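Search this site Enter keywords Go

Weight Is the Wrong Unit for Plastic Film

By Honeylyn Padilla

Most city contracts pay haulers by the ton. For cardboard this works well enough. For plastic film it does not, and the October figures from the Rerthorpe transfer station show why.

The station took in 1261 bales of mixed film. Of these, 57 were tested for moisture and food residue. Bales from grocery back rooms passed. Bales from curbside bags mostly failed, yet both were paid at the same rate per ton. Water is heavy, and a contract that pays for weight pays for water.
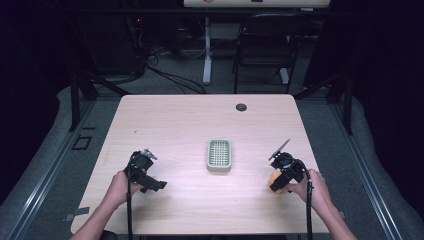

A better contract would pay on dry, usable resin. Edgardo Saludo, who runs the wash line at Potari, has argued for a sample of 10 bales per load, with the payment adjusted to the result. Haulers object to the delay. The objection is fair for small loads, and I would exempt anything under 3000 pounds.

The larger loads should be tested. The equipment is already on site, and the results are already written down. At present they go into a binder and have no effect on the invoice.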